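Leokadia Kaczmarczyk
25 Sep 2024

OK I finally have a free evening so I'm doing the thread about picking fruit at the right time, because I've been talking my family's ears off about it since August and they've had enough.

Some fruit keeps ripening after it's picked and some just doesn't. I was well into adulthood before I learned this and it changed how I shop more than any recipe ever did!

The ones that keep going: bananas, pears, peaches, plums, mangoes, avocados, kiwis, most apples. You can bring them home hard and wait. The ones that stop: grapes, cherries, strawberries, oranges, lemons, pineapple. What you buy is as sweet as it's going to get.

Pears are my favorite case. A pear left on the tree until it's soft often goes gritty and brown in the middle. You pick it firm, chill it for a while and then let it finish on the counter. Press near the stem, and if it gives a little, eat it that day.
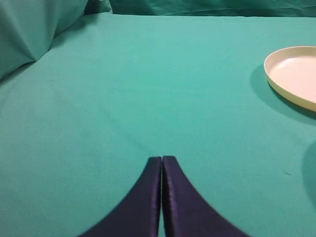 My uncle Zbigniew Kalinowski has two old pear trees outside Raltumbridge and he does the tilt test. Cup the pear, lift it until it's sideways, and if the stem lets go cleanly it's time. If you have to yank, walk away and try again in a few days. I love this test so much. I did it on every pear I could reach.

Paper bag trick, yes, it works. Ripening fruit gives off ethylene gas, and the bag holds it in. Put a ripe banana in with your hard avocados and check them every morning (every morning!! they do not send a warning).

Don't use a sealed plastic bag for this. It traps moisture and you'll get mold before you get ripe.

Peaches: ignore the red blush. That's mostly the variety and how much sun it got. Look at the background color near the stem instead. Green there means it was picked early, and yellow or cream means you're in business. And smell it! A peach with no smell will usually have no taste either.

Please don't put hard peaches in the fridge. Cold stops them partway and they turn woolly. Ripen first, fridge second, and then you've bought yourself a few more days. 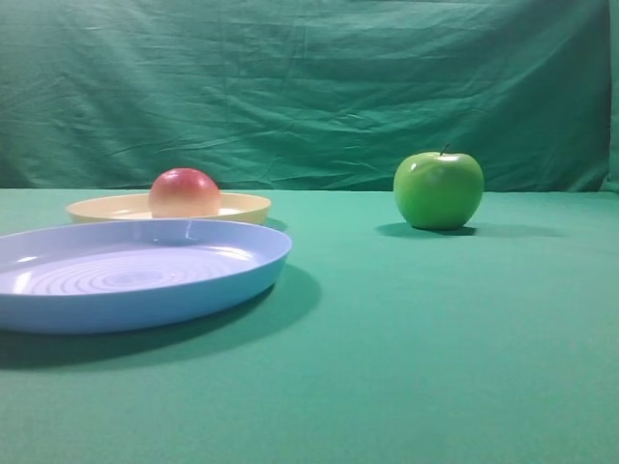 Same order for plums and mangoes. Tomatoes too, if you'll let me sneak them into a fruit thread (I will be sneaking them in).

Berries go the other way, straight into the fridge, and don't wash them until you're ready to eat. I line the container with a paper towel and swap it when it gets damp.

Melons are still my weak spot. I go by weight and by the pale patch where it sat on the ground, which should be creamy yellow on a watermelon. I still get a dud now and then and I'm always a bit heartbroken.

Dorota Zalewska asked me if a pineapple gets sweeter when you stand it upside down. Sorry Dorota, no! It'll soften and change color, but the sugar is what it was at harvest. Smell the bottom in the store and pick the one that smells like pineapple.

Next up is quinces, as soon as Zbigniew's neighbor lets me near the tree. If you have a good way of telling when those are ready, please send it to me, I will read every word.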